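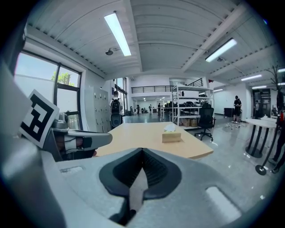 Engström
Shared Office Coordinator, Canano House

September 2020

Welcome to the desk column, which has been given a slightly bigger corner of the newsletter this month on the grounds that the sports tipping results were too sad to print.

First, the tissues. Every desk in the open-plan area should now have a small box with the wood-grain finish. They were chosen over the floral ones after a debate that took up more of a Friday than I care to put in writing. When yours runs out, the refills are in the stationery cupboard, behind the toner for the printer we no longer own. Please don't pinch your neighbour's. We know what a borrowed tissue box looks like, and it never comes home.

Second, the lockers. The tall white bank by the window is for bags, coats, bike helmets and shoes you intend to wear again. It isn't long-term storage. Eight of them have been shut since autumn and no key has been produced for any. If one is yours, email me before the end of the month. After that the Skotix people come with their little drill, at our expense, and whatever is inside goes on the kitchen bench for everyone to admire.

The white shelving unit has become the place where things go when their owners have lost interest in them. I put a sign on it in the autumn. Somebody has since shelved the sign. Samples, cables and anything from the Tranar job should go up to the mezzanine, where there is a labelled spot for each, and please carry them up the stairs. Passing boxes over the railing is quicker, I agree, and so is falling.

A word about the lights. The fluorescent tubes are noisy some mornings and several of you have asked for something kinder. The quote for a warmer set came in at $2,643, which got a very short hearing. In the meantime, the desks nearest the big window get the tree and the daylight, and they go to whoever arrives first. Leaving a cardigan on a chair overnight does not count as arriving.

Desks are to be clear when you leave for the day. The tissue box may stay.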